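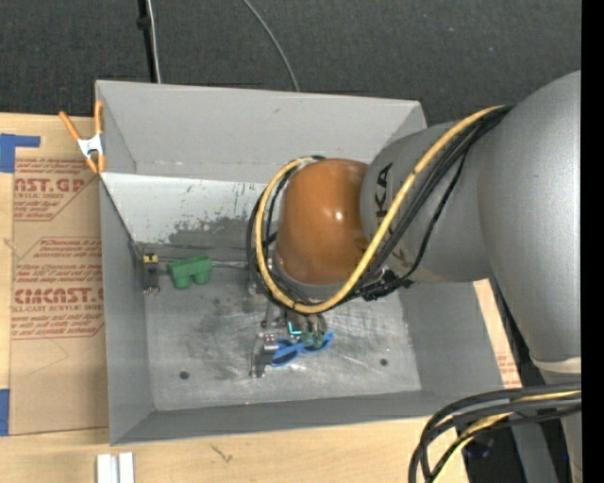
Slide 1: metal bin, blue-handled scissors.

Talks > Craft and Repair > Speaker notes > The things at the bottom of the bin

Leave the first slide up while people find seats. Start when the door shuts.

Hello everyone, I'm Necati Gündoğdu and I'm going to talk about scissors for the next while, and I'm so pleased you came! (Pause. Someone always laughs.)

Have a look at the blue handles. Against bare grey metal they jump straight out at you, even from the back row. I love a bright handle. Black-handled ones vanish into every drawer I've ever owned, and then you buy another pair, and that one vanishes too.

Ask for hands up: who has more than one pair at home? Who could find a pair right now, in the dark? Let them chat for a moment.

SLIDE 2, the Nullance tally
When we cleared the shared workroom at Nullance in September we had 434 loose hand tools to sort, and 93 of those were scissors. Ninety-three! In a room with five benches! Say the number twice, slowly. Then tell them about finding a pair inside a boot.

SLIDE 3, why a bin
Go back to the first slide for this bit. Open top, wide floor, metal. I'm very fond of a big metal bin for sorting. You tip things in, spread them out and you can see what you've got. Look at the floor of that one, all scuffs and pale scratches. A painted floor makes me careful, and careful is slow. A scratched one says go on, put something in it.

Mention the noise. Felt under the bin helps if you're on a wooden table. Don't line the inside, small things get caught under the lining.

SLIDE 4, the sort itself
Keep this quick, they have the handout.
Handles first, blades second. Pull out anything with a cracked loop.
Close every pair before it goes in or comes out.
Paper scissors and fabric scissors go in separate trays, and yes, I will take questions on this, and no, I won't change my mind.
Stiff pivots: one drop of oil, open and shut, wipe. Such a satisfying job.

SLIDE 5, where they live afterwards
Hosach had hooks. Esteves had a drawer with a cut-out for each pair, lovely to look at, but the first new pair didn't fit it. My favourite is still a plain rail at elbow height. (Show the rail. Don't drop the rail.)

If there's time, do the Grandata story, the one with 2,000 labels and no scissors to cut them. If not, skip to questions.

End on the tray going round. Everybody picks a pair, tries the pivot, passes it on, handles first please.

Shares: 5
Comments (3)

pinking_ros: Went home and did the kitchen drawer the same evening. Seven pairs!! Two of them my mother's.

T. Hallam: Enjoyed this a lot. Does the oil tip work for left-handed pairs with the plastic washer, or will it swell?

benchend: Still say fabric and paper can share a tray if you tie a ribbon on one. Good talk though, and I'd like the handout if it's going spare.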